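Sorting fruit by hand, 2200 times over

The Skalbridge group wanted to know whether a two-jaw gripper could learn to handle small, soft food from people's own kitchens. Its lead researcher says the method is plain. "You hold the tool, you pick up a date or an orange, you put it in the box. Then you do it again."

The team recorded 2200 of these runs, more than 700 of them on patterned tablecloths. "Plain tables made the model lazy – it failed as soon as it saw a flower print."
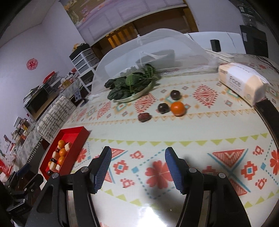 What went wrong

Dates were the hardest. "They're wrinkled and they don't roll, so the fingers close too high." After training on the first 1000 runs, the arm still dropped 47 dates in testing. The next set, recorded at Trukholm, will use slower closing speeds.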